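Blackout cloth

Blackout cloth is a general name for fabric meant to keep light out of a room, a box or a stage area. The name covers several quite different goods, and sellers use it loosely. Some of what is sold as blackout cloth stops nearly all light when held against a window. Some of it merely darkens the room, and a buyer holding it up to a lamp can see the bulb through it.

Terms

There is no single agreed meaning of the word "blackout" in the curtain trade. Labels such as "room darkening," "dim out" and "total blackout" overlap, and the same bolt may be sold under two of them. Rocío Ayala, who wrote a buyer's guide to household textiles, argued that the word had become "a color of mood, with no test behind it." Makers dispute this and point to their own lab results, though these are rarely printed on the label, and the method used is seldom given.

A further confusion is with color. Blackout cloth does not have to be black. White and cream curtain linings can block light well when they carry a dense coating or a dark inner layer, and a thin black cotton can block it badly. Black cloth has a separate merit, in that it soaks up much of the light that falls on it. The two properties are often treated as one in advertising.

Construction

Coated cloth is a woven base, often polyester or a cotton blend, with layers of foam or acrylic laid on the back. The trade counts these layers as "passes." A three-pass cloth has a white layer, a black layer and another white layer. Coated cloth blocks light well when new. Claims that the coating lasts the life of the curtain should be read with care, as creasing and hot washing can crack it and leave pinholes.

Triple-weave cloth has no coating. Black yarn is woven between the front and back faces. It hangs more softly and can usually be washed, but the light block depends on how tight the weave is, and cheap versions are often poor.

Heavy napped cloth, such as duvetyne and wool serge, is used mainly in theaters and film studios. The brushed face cuts down shine. Weight is commonly offered as proof of quality, and it is weak proof. A heavy cloth with an open weave may let through more light than a lighter one with a tight weave. 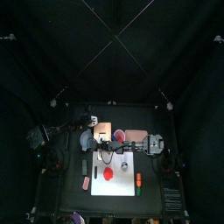
Uses outside the home fall into two groups, those that need darkness and those that only need a plain, dull background. The second group is larger than the sales literature suggests. Exhibition booths, photo corners and work enclosures are often hung with black fabric to hide what is behind them and to cut stray reflections. The walls may be straight drops or may slope inward toward the top, as they do around the black tabletop in the picture, and a slope of that kind changes how the cloth has to be cut and held. Paying for a fully lightproof grade in such a setting is hard to justify, though it is regularly advised by people who sell it.

Darkrooms are the stricter case. Film can be fogged by a very small leak, and cloth alone is seldom trusted at the door. Overlapping panels or a double curtain are usual.

Claims about sleep and heat

Blackout curtains are widely promoted as an aid to sleep. That a darker bedroom suits many sleepers is not much in doubt. The stronger claims, that a given curtain adds a stated amount of sleep or cures a named complaint, generally come without a source. The Cikent curtain catalog printed such a claim for two seasons and then dropped it without comment.

Claims about heating bills deserve the same caution. A close-fitting lined curtain can slow the loss of heat through a window. The saving depends on the glass, the fit and whether the curtain is closed, and a percentage given without those details means little.

Fit

Most light enters around the cloth. Gaps at the top and sides can undo the work of a very good fabric, a point made by the upholsterer Đạt Đoàn in a short handbook that is still passed around by curtain fitters. Side channels, a boxed top and a wide overlap help more than a costlier cloth in most rooms.

See also: Curtain lining; Duvetyne; Roller shade; Stage drapery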